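Speaker notes — "Search, then look again: planning under a partial map"
Slot is 30 minutes. Leave time for questions, skip the backup slides unless asked.

## 1. Setup

- Ukano is the planner. Judon is the perception front end. Both run in a rendered house on top of Ruddock, our episode runner.
- Task: find a named object, stop at a viewpoint where it can be confirmed.
- Input is colour, depth and base pose. The planner never gets the floor plan.
- Define "frontier" for this crowd: edge between floor we have mapped and cells we have never observed.
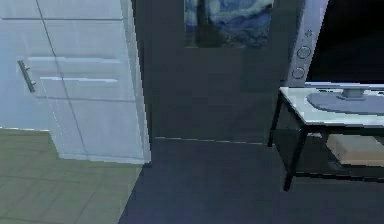

- The map is a plain 2D grid with a height band. Anything in the band is an obstacle, and that includes table tops the base could fit under. Conservative, and it costs us some paths.
- Open door panels are the worst case for this. A panel is thin, often at an angle to the grid, and we inflate it like a wall.
- Say clearly: door state is not modelled. Each sweep overwrites the last one.

## 2. Choosing where to go

- Score per frontier = expected new area, minus travel cost, plus a semantic term from Judon.
- Semantic term is a lookup. A television raises the score for remotes, a dining table raises it for mugs. No learning in this part.
- Early versions bounced between two frontiers with nearly equal scores. Fix was a switching penalty — dull, but it worked.

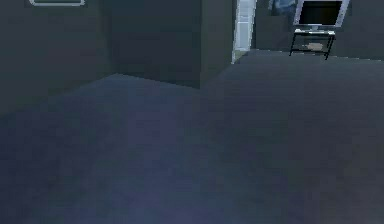 - Large stretches of open floor are cheap to cross and tell us little. We cap the area term so they don't win every time.
- Narrow gaps get the opposite treatment. A gap a few cells wide gets a bonus if depth behind it is unknown.
- Replan at 2 Hz. Faster made no difference to path length.

## 3. Looking at cluttered surfaces

- Slow down here, it's the main result.
- Small flat items on a bright table top are where single-view detection falls over. Highlights wash out edges, and a dark rectangle could be a phone or an eraser.
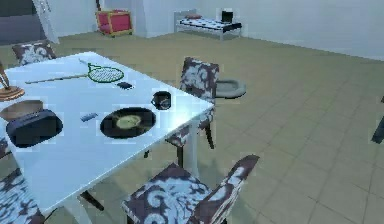
- So a low-confidence detection becomes a goal of its own. The planner picks a second viewpoint at least 42 degrees round the surface, if the base can reach it.
- Chairs block many of those viewpoints. We sample more than we need and drop the ones in collision.
- Fusion is by object centroid in the map frame. Class scores are averaged in log space.
- Across 1,757 episodes the second look fixed more labels than it broke. Most of the breakage was thin objects merged with a neighbour.

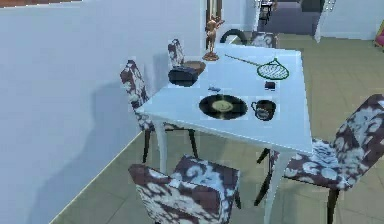

## 4. Tooling

- Dillow is the replay viewer. Steps through the grid, frontier scores and camera view on one clock.
- Every plan is logged with its rejected candidates. Bigger logs, much shorter debugging.
- If the demo laptop is slow, use the saved replay and skip the live run.

## 5. Open problems

- Pose is ground truth throughout. With drift added, centroid matching goes first.
- Stopping rule is still a fixed threshold per class.
- Next release is planned for September, with the viewpoint sampler split out as its own package.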